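## Brinard drinking water filter, under-sink

The Brinard is a single-cartridge filter for a cold kitchen tap. It takes out chlorine taste, sediment and fine rust, and leaves the minerals in. It fits inside a standard base unit and runs off mains pressure, so there is nothing to plug in.

Each cartridge treats 1,946 litres. For most households that means a change every February or so, though homes with older pipework may need one sooner. A drop in flow is the usual sign.
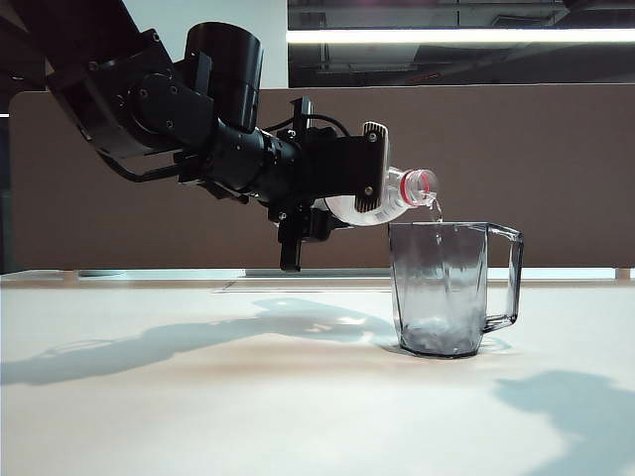
Cartridges twist out by a quarter turn. The head has its own shut-off valve — you don't need to turn off the water to the house. Run the tap for five minutes after fitting a new one and throw that water away. It may look grey at first from loose carbon dust.

**Specification**

- Height with cartridge: 426 mm
- Clearance needed in cupboard: 403 mm wide
- Connections: push-fit, adaptors supplied
- Guarantee: 2 years on the head, not on cartridges

**In the box**

Filter head, one cartridge, wall bracket, screws, hose and a fitting guide. The long-reach Clilmont tap is sold separately and comes in chrome or brushed steel.

Not suitable for hot water, or for private wells without a UV stage fitted first. If you are unsure, ask Kwame Lamptey on the trade desk before ordering. The desk is open until noon on Saturday.

Replacement cartridges are sold singly or in pairs. Older Tindley cartridges do not fit this head.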